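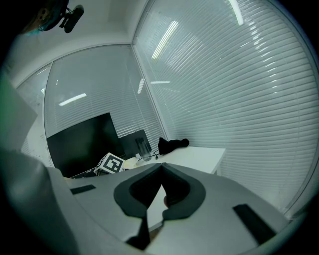 Noeline Rewi would start with the ceiling. Most complaints about noise in a small office, she told a room of building managers in June, get blamed on the walls, and the walls are usually doing what they were bought to do. The sound is going over the top.

Features | Materials | Buildings | Back Issues | Subscribe

Over the Top: Why Small Offices Leak Speech

October 19, 2021

Rewi's claim is easy to test. A closed room with hard walls is rated by the amount of sound each panel blocks in a lab, where the panel is sealed on all four sides. In a finished building the panel often stops at a suspended ceiling. Above it lies an open space shared with every other room on the floor. A ceiling tile made to soak up sound inside a room does little to stop sound from passing through it, and speech that goes up through one tile comes down through the next.

The Hollis building, a two-story block leased mostly to accountants and a dental billing firm, was fitted out this way. Its tenants reported that they could follow phone calls in the next office. Delwyn Ruawai measured the meeting rooms on the upper floor, using a loudspeaker playing steady broadband noise and a meter on each side of the partition. With the source room held at 90 decibels, the level next door was 70 in the worst pair of rooms. The partition alone should have done far better than that.

Ruawai then laid heavy board over the tiles along the shared wall as a temporary barrier and ran the test again. The receiving room dropped by another 7 decibels. Sealing the gap at the foot of the door frame gave a smaller gain, most of it at high frequencies, where the consonants are. Consonants carry most of the meaning in speech, so a modest change there can turn a clear sentence into a murmur.

Three repairs are in common use. The first is to extend the wall up to the slab, which works best and costs most, as ducts and cable trays have to be cut around and sealed. The second is a flexible barrier hung in the ceiling space above the partition. Andlow sells one by the roll, and the Hollis owners chose it for the upper floor. The third is a tile with a dense backing, such as the Sirex board, which can be dropped into the existing grid if the hangers will take the weight.

Masking sound is a separate matter. A low, even hiss from ceiling speakers does nothing to the leak, but it raises the background so that leaked speech is harder to follow. Nakov supplied a trial system for the ground floor, and 12 tenants filled out a form after using it. Opinions split. Those on the phone all day liked it, and two who worked mostly in silence asked for it to be turned down.

Return air is the part that gets missed. Many older buildings pull air back through the ceiling space, and a full-height barrier blocks it. A lined transfer duct with one bend will let air through and absorb a fair share of the sound, but it has to be sized before the barrier goes in. At Hollis the ducts were ordered late, and the rooms on the north side ran warm until they were fitted.

Contact the editors | Copyright 2021, all rights reserved | Back to top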